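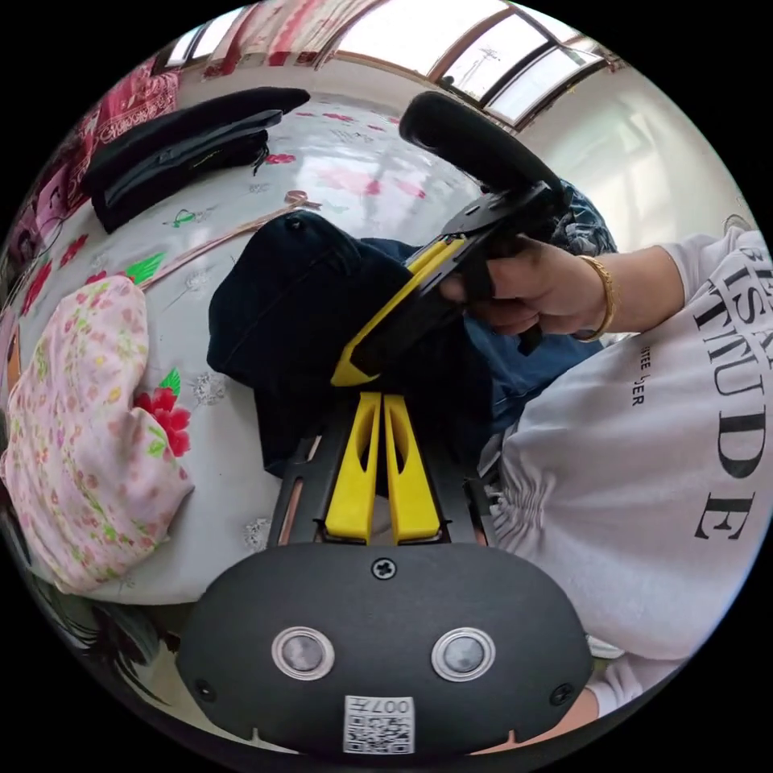 Brisum support wrote back that the left finger on grip 2 shouldn't lag at all, and could we try the Hemard controller before swapping any parts.

Tried it! 200 open-close cycles on each grip, same folded garment every time. With the Trivden controller grip 2 slipped 21 times. With the Hemard – none, and the yellow fingers sit parallel. Really pleased with that.

Still open: the Hemard drops its link after cycle 857 on the long run. Log sent to Brisum, firmware unchanged. Urban controller is next.

Last updated: Jan 17, 2023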